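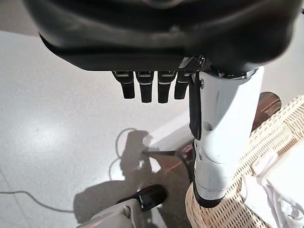
I have been using the Bronico stand mixer since June, and the first decision I had to make about it was the one I was least prepared for, which was the color. It comes in cream, in a matte dark gray, and in gloss black, and I stood in Domínguez Home for much longer than a grown man should, going back and forth. Gloss black is a handsome thing in a store. At home it behaves like the big curved black casing in the photo at the top, with its soft brownish-gray reflections: it takes on whatever happens to be near it, and in my kitchen that means cabinets, toaster, and my own face at six in the morning. I bought the cream.

I should say what kind of cook I am, so you can decide whether my opinion is any use to you. I bake bread most weeks, a cake when somebody has a birthday, and cookies far too often once the weather turns. I am not a professional and I don't sell anything. My last mixer was a Trimusden that my aunt passed along when she moved to a smaller place, and it served us very well until the gears began to make a sound like gravel in a coffee can. I kept using it for another winter anyway (you get fond of these things) but by spring the head was bouncing so badly that I had to hold it down with one hand, and a loaf of rye finally finished it off.

The regular price on the Bronico is $200. I paid $165 during a spring sale, and the woman at the register told me they run the same sale every year, so if you aren't in a hurry you might wait. In the box you get the mixer, a steel bowl with a handle, a flat beater, a whisk, a dough hook, and a clear splash guard that I'll have more to say about. There's also a booklet of recipes. I have made the banana bread out of it and would make it again with less sugar.

Setting it up was easy. The bowl twists into the base with a quarter turn and the tools push up and lock in the usual way. The head tilts back when you press a lever on the side, and the lever is large enough to work with an elbow, something I appreciate every time my hands are covered in butter. The cord is on the short side. Ours just reaches the outlet behind the bread box, and if your outlets are spaced the way they are in older houses you may end up moving things around, as we did. The mixer is heavy enough to stay put and light enough that my mother-in-law can lift it down from the shelf, although she lets me know about it.

Let me start with bread, because that's what most people ask me about. My everyday loaf is a plain white one with a little whole wheat in it, at 70 percent water, so it's soft and fairly sticky and not a pleasure to knead by hand. The Bronico handles a single batch of this beautifully. I put everything in, run it on the lowest speed until there's no dry flour at the bottom, let it rest while I wash up, and then run it on the second speed until the dough pulls away from the sides and slaps around a bit. The hook is a spiral, and it keeps the dough down in the bowl where it belongs. My old Trimusden had the C-shaped kind, and dough used to climb right up it and into the works, so this has been a real improvement in my life.

A double batch is a different story. It will do it, but the motor lowers its voice and the head gives a little nod with every turn, and the back of the housing gets quite warm. The manual says to stop and let it rest, and I do. If you bake for a big family or you love a stiff dough — bagels, say — I'd look at the next size up. I made bagels in it once and felt guilty the whole time. 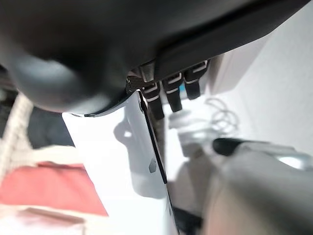
Dark gray gripper housing with a smooth matte surface and four small black parts hanging beneath it.

Now for cakes, where I think this mixer really earns its spot on the counter. The flat beater comes very close to the bottom of the bowl, and there's a small screw under the hinge that lets you bring it closer still. Mine needed half a turn. After that I stopped finding that sad little puddle of unmixed butter at the bottom, the one you only discover when you're pouring the batter into the pan and it's too late to do anything but pretend. Creaming butter and sugar takes a few minutes on medium, and the speeds are well spaced, so medium is a proper medium. The slow start is lovely too! You turn the dial and it eases into motion, and the cocoa stays in the bowl.

That brings me back to the splash guard. It's a clear plastic ring with a chute on one side, and it does keep flour off the counter, but it has to go on before you lower the head and it has to come off before you raise it, and I have forgotten both. The chute is also narrow enough that a measuring cup doesn't quite fit over it. I used it faithfully for the first month. These days it lives in the drawer with the cookie cutters, and I lay a dish towel over the top of the mixer the way my aunt always did.

The whisk is good. Egg whites come up quickly and evenly, and even a single white will whip, although you have to lower the beater height a touch and then remember to put it back. Cream is so fast that you shouldn't walk away from it. I walked away from it once to answer the door, and we had a very nice homemade butter with our pancakes that weekend.

As for noise, it's louder than I hoped and quieter than the Trimusden in its final days, which isn't saying much. On the low speeds you can hold a conversation beside it. On the top two you can't, and our dog goes upstairs. I bake early, before anybody else is awake, so I've gotten into the habit of closing the kitchen door and doing my kneading on the slow setting for a little longer.

Cleaning is mostly painless. The bowl goes in the dishwasher, and so does the whisk. The beater and the hook are coated and the booklet asks you to wash them by hand, and I've stuck to that after ruining the coating on an older set. The one place that really annoys me is the seam where the head meets the neck. Flour settles in there, and if you get to it right away it brushes out, and if you leave it overnight it turns into something like grout. I keep an old soft toothbrush by the sink for it. The cream finish, I'm happy to report, hides flour extremely well. It doesn't hide blueberry.

There's a port on the front for attachments, and Bronico sells a pasta roller for $70. I was curious enough to borrow one from a neighbor for a couple of evenings before spending the money. It rolls nicely and the settings click into place with a good firm feel, but it sits rather low, and long sheets of pasta end up folding onto the counter unless you have a second person to catch them. My daughter was a very willing catcher the first evening and less so the second. I have decided I can live without it. If you make fresh pasta every week you may feel otherwise.

People have asked how it compares to the Detusura, since the two are usually sitting next to each other on the shelf. A friend has one and I've made cookies in her kitchen with it. The Detusura has the nicer dial and a bigger bowl, and its motor didn't seem to notice a heavy oatmeal dough at all. It also costs more, weighs a great deal more, and stands too tall to fit under my cabinets with the head tilted back. Measure your cabinets before you fall in love with anything.

I've had no trouble with mine so far except for one rubber foot that came loose and rolled under the stove. I wrote to the company to ask for a replacement and got a polite answer the next day, and a foot in an envelope roughly two weeks later. They sent a pair, so I have a spare taped inside the cupboard door.

Would I buy it again? At the sale price, yes, with pleasure. At full price I'd still lean that way for cakes and ordinary loaves, and I'd tell a serious bread baker to save up for something with more shoulder. Cream or dark gray, whichever suits your kitchen. And put a towel over it when you add the flour.

Farzad Jalali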